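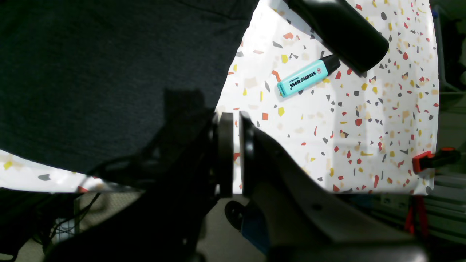
4.2 Edge Grasp Selection on Dark Fabric

The perception node, Halim, runs once on the overhead stream and once on each wrist stream. The instances share weights but not calibration. The overhead instance produces a garment mask, a set of candidate edge points, and a list of keep-out regions for anything on the table that is not the garment. The wrist instances run only after the arm has entered the approach phase and are used to correct the final position of the gripper along the normal of the chosen edge.

Masks are computed per frame and are not tracked. An earlier version propagated the mask with optical flow, which failed whenever a fold closed over a printed area and the flow field collapsed onto the print. The per-frame network was fine-tuned on 4,000 labeled frames of garments on the speckled tabletop. Training without the speckled background gave false edge points on the larger dark chips, and these points passed the contour length filter often enough to matter. We kept the filter anyway, with a lower threshold.

Glare is handled before segmentation. Pixels above the saturation limit in all three channels are marked unknown, dilated by a fixed kernel, and excluded from the edge candidates. They stay in the collision map as free space if the depth estimate agrees with the table plane, and as occupied otherwise.

Each candidate edge point e is scored by

s(e) = w1 c(e) + w2 d(e) - w3 o(e)

where c is the local contour confidence, d is the clearance to the nearest keep-out region, and o is the predicted occlusion of the point by the robot during approach. The occlusion term is computed by rendering the arm model into the overhead view at the pre-grasp pose. It replaced a hand-drawn exclusion mask that had to be redrawn each time a camera was moved.

4.3 Self-Masking in the Wrist View

The arm occupies a large part of the wrist image, and its dark links have nearly the same intensity as a dark garment. Segmentation by appearance alone merges the two. We therefore render a self-mask from the joint state and subtract it before the garment mask is formed. The mask depends on the joint reading closest in time to the exposure, so the error is dominated by timestamp skew and grows with joint velocity. Message transport is done in Midance, which stamps frames on receipt. We moved the stamp into the camera driver and interpolate the joint state to match it. The median delay from exposure to published mask is 31 ms.

A residual band remains along the boundary of the rendered links. Widening the self-mask removes the band but also removes fabric close to the jaws, where the correction is needed. The width was set by hand for each arm. Automatic tuning on mask consistency was tried and preferred masks that covered most of the image.

4.4 Planning with an Idle Second Arm

Toten plans both arms in a single joint space, but only one arm is active during a lift. The other is held at a standby pose over the table so that it can take a second grasp without a long transfer. Holding it there has a cost. It removes volume from the search and casts a shadow that moves the saturation boundary described in Section 4.2. Standby poses are taken from a short precomputed list and ranked by the swept volume left to the active arm.

Lift trajectories are cubic splines with 14 knots. The first segment is constrained to be vertical. The remaining knots are free in position and carry a penalty on lateral acceleration, with the wrist yaw fixed at its value at the time of grasp. When the solver returns an infeasible result, the planner tries the next standby pose before it discards the grasp point. Reversing this order gave shorter planning times and worse grasps.

Keep-out regions around table objects are extruded to a fixed height, regardless of what the object is. A highlighter and a game controller get the same treatment. Loose wires are the difficult case. Their masks are thin and broken, and the extruded regions leave gaps that the planner regards as passable. We close the gaps with a morphological operation and accept that the resulting region blocks more of the table than the wires do. Figure 3 shows the workspace with objects along both side edges and the standby arm to the right of the garment.

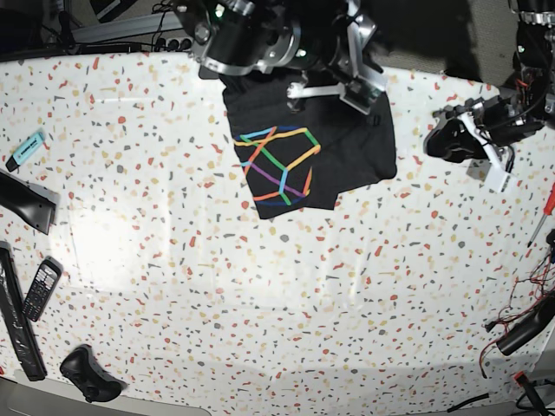
Figure 3. Workspace during a single-arm grasp. The right arm holds the upper edge of a black T-shirt while the left arm is above the table beside it.

4.5 Grasp Verification

After the jaws close, the controller must decide whether fabric is held. Motor current is not a reliable signal for a thin knit, because the current at full closure on one layer overlaps the current with nothing between the fingers. We use the change in the overhead garment mask over the first segment of the lift. If the mask boundary near the grasp point follows the projected gripper position within a set tolerance, the grasp is accepted. If the boundary does not move, the arm returns to the pre-grasp pose and the point is removed from the candidate list.

The test fails in one direction more than the other. A shallow pinch that will slip later in the lift still moves the boundary during the first segment, so it is accepted. For this reason the check is repeated at each knot at a lower rate and the result is logged, although the controller does not act on the later checks in the version reported in this paper.

All checks are replayed offline with Putoteck, which reads the Midance logs and steps the controller with recorded inputs. Replay reproduced the online decision in 19 of 19 logged trials after the driver timestamp change. Before the change, replay and online decisions could differ on the same log, and we did not use those logs for tuning. The replay scripts and the standby pose list were prepared by Yanti Chin.

4.6 Limitations of the Software Setup

The edge score has no term for fabric thickness, and the planner treats a folded hem and a single layer as the same target. Printed designs with long straight lines produce internal edges that compete with the garment contour. The mask removes most of them, but a line that runs close to the hem can shift the estimated edge inward. The weights w1 to w3 were fixed before the trials and were not adjusted between garments.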